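The Second Draft

By the time Ida Kröger got to the last page of her novel it was past two in the morning, the radiator had quit ticking, and she had eaten an entire sleeve of crackers without tasting a single one. She typed the final line, looked at it, took out a comma, put the comma back, and went to bed in her cardigan.

The book was called Holtilari, after the island where it all happened, and it was 400 pages long. Her writing group had been hearing about it for so many winters that Maureen Heywood had started asking after the characters the way you'd ask after somebody's cousins. "And how's the ferryman?" she'd say, unwinding her scarf. "Did he ever write to his sister?"

He hadn't. That was rather the trouble with him.

Ida mailed the whole thing to Aisyah Ismail in January, all of it, in a box that had once held winter boots. Aisyah had edited two real books for Wiegand, a small press with one good window and a great many stairs, and she'd promised to be kind. Ida didn't want kind (well, she did, she wanted it terribly, but she knew better than to say so) and she wrote on the note, "Please be as hard on it as you like."

The box came back in three weeks. Ida put it on a chair and made soup. Then she washed the pot, and called Maureen, and listened to a long story about a bus, and only after that did she cut the tape.

There was a yellow slip at page 207, and on it Aisyah had written, "I think your book starts here."
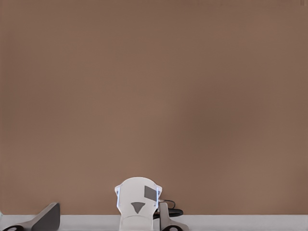

She read it standing up, and then she sat down and read it again. Page 207 was where the ferryman's sister stepped off the boat at Vollgate with her hair coming loose and asked a stranger the way to a house that had burned down years before. Ida remembered writing that page. It had been raining, and she'd let her tea go cold, and she hadn't once gotten up to see what was in the refrigerator.

She called Aisyah. "You want me to throw away half of it," she said.

"I want you to keep it somewhere," said Aisyah. "You needed it to get to her. I don't think I do."

Ida was quiet for a good while, and Aisyah, bless her, let her be.

"What about the ferryman?"

"Oh, he can stay. But he has to write that letter."

So Ida hung up, found a pencil – the soft kind, with the chewed end – and turned over the first page of the old manuscript to the clean side. "Dear Elfriede," she wrote, in the ferryman's slow, careful hand, "I ought to have done this before."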